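Skiterell table-setting set: README

Hello, and thanks for downloading. I'm Bogdan Ilie and I look after this set, so if something in it is broken you can blame me. Please read this page before you train anything on the files, because part of the set was recorded with a fault and we've left it in.

What you're getting: 1,334 episodes of a robot arm working on a laid table, picking things up and putting them down again. The objects are ordinary crockery and glasses, some with straws in, mostly on placemats. Each episode has the fixed camera video, the joint positions, the gripper width and a short text label saying what the arm was meant to be doing.

Now for the fault. Back in May, Sihan Feng was replaying episodes and noticed that the gripper seemed to close before it got to anything. Only a little, and only in the log – the video looked fine. We spent far too long blaming the camera (sorry, camera) before Rodel Lacson found it. The gripper readings were going through a small buffer on the Vosier control box, and after a restart the buffer didn't clear. So the log and the video drifted apart, and the longer the session went on the worse it got.
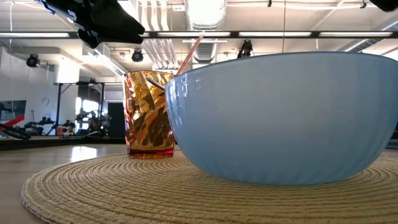

The bit that worried me more was the force limit. It reads from the same buffer, so for the affected sessions the arm was checking its squeeze against old numbers. On a foam block you'd never notice. On a glass you very much would, and we cracked 2 of them before anyone joined the dots! No one was hurt, but Gerardo was standing closer than I'd like, and we stopped recording that afternoon until the box had been patched.

What we did about it:

The affected episodes, 613 of them, have drift set to true in episodes.csv. Don't use their gripper width or force columns for anything serious. The joint positions come in by a different route and are fine.

The rest were recorded after the patch, and I've replayed every one of them myself (a long week, with a lot of tea).

The two breakages are in a folder called stops. They end early, where someone hit the stop button, so don't count them as finished tasks.

If you run the same control box, power it off fully between sessions. A soft restart is what caused all this. I'd also keep hands well out of reach while the gripper is closing, even if the force reading looks sensible – ours looked sensible too.

Still to do: Sihan has a script that tries to line the drifted logs back up with the video. It works nicely on short sessions and makes a mess of long ones, so it isn't in this release. Send bug reports to the Govton list with the episode number in the subject line, please, or I'll lose them.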